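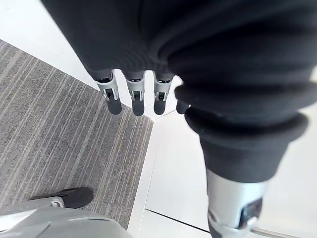 Home
Visits
Mills & Works
Gardens
Contact
Search this site...

Lulgate Mill open day
Sunday, June 13, 2021

The Lulgate mill opens its doors once a year, and I had missed it so often that the woman at the gate greeted me like a man returning from sea. Admission was a gold coin in a paint tin. Parking was in a paddock, which had opinions about my hatchback.

We were sorted into groups by coloured sticker. Mine was brown, led by Wilma Mulder, who started in the carding shed straight from school and has not lowered her voice since. She had to shout over the machines then. The machines were off for most of our tour, but she saw no reason to change.

First the wool store. Over 200 bales in grey light, each stencilled with the name of the property it came from, and a smell of sheep that followed me home and sat down to dinner. Wilma invited us to put an arm into an open bale up to the elbow. My hand came out softer than it has been in years.

Scouring next, then carding. The big card is a Dekker, 1419 stamped on its side plate, and it was run for us for precisely as long as it takes to frighten a toddler. Raw fleece goes in at one end looking like something you'd pull out of a gutter. A pale web comes off the other end, so thin that the whole group leaned in and then held its breath in case it tore. It tore. Wilma joined it with two fingers and kept talking.

The spinning floor was my favourite, largely on account of the chairs. Nele Van Leeuwen, the dyer, had set out her colour books there and was taking questions about the Cellwood range, a heathered yarn with a grey called Wet Slate and a brown called Other Wet Slate. She said the names were chosen late on a Friday in November. I asked what the hardest colour was to get right and she said black, and then talked about black for so long that the green stickers caught up with us.

Lunch was a sausage in bread beside the Amau creek, which used to run whatever colour the mill was dyeing and now runs the usual brown.

The shop is at the exit, naturally. I went in for one ball of yarn and left with a jumper's worth of Wet Slate. I don't knit. The next open day will be listed on the board at the gate, and the paddock is best avoided after rain.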